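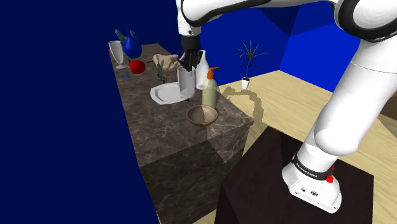 Home Explore Notifications Lists Log in

Kitchen arm build, thread by Lesego Molefe

1/ Still in simulation with the arm at home. Friday's job was the glass by the white tray. Gripper straight down, fingertips over the rim.

2/ Glass is see-through, so the depth reading is poor. I gave up on it and set the grasp height by hand - 13 mm below the rim.

3/ The bottle is right beside it. Opening the fingers wide clips it, so I turned the wrist and cut the approach speed.

4/ Ran 558 tries overnight. Most failures were the tray edge. Log is 3,544 lines and I've read over half.

5/ Soap dispenser is next, then the brown bowl. Leaving the goblet for June.

6/ The planner is Bisik, with my own patch for the wrist limits. Will post the patch once I've tidied it up.

We use cookies to keep Granik working. Accept Manage

© Granik Contact Back to top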